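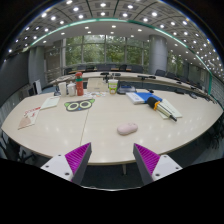

How do I split shared meeting room costs between two tenants?

Posted by Keegan Lockyer

We rent half a floor in the Doolan building and share one conference room with the business next door, Vovlow. The lease says common costs are split "by use" but doesn't say how use is measured. Last quarter the room came to $744 for cleaning, power and the phone line, and the landlord billed us for all of it. There are 3 of us and a lot more of them. Is there a normal way to do this? I'd like to have something to propose before I call them.

Annelies Eder

Go by booked hours. If you both use the same calendar, export the quarter, add up the hours for each business and apply that percentage to the bill. Bookings canceled the same day should still count - otherwise people reserve the room and never pay for it. Put it in a one-page letter signed by both tenants and send the landlord a copy.

Ask for the invoice to be reissued too. Paying all of it and collecting from the neighbor later makes you the one chasing money.

Manaia Tapsell

we just do 50/50, not worth the arguing

Quentin Pruvost

Check whether your lease defines "common costs" first. Mine did, 2 pages after the part about use, and the phone line wasn't in it. Floor area is the other usual method. It's easier to work out than hours but it can be unfair if the bigger office hardly books the room.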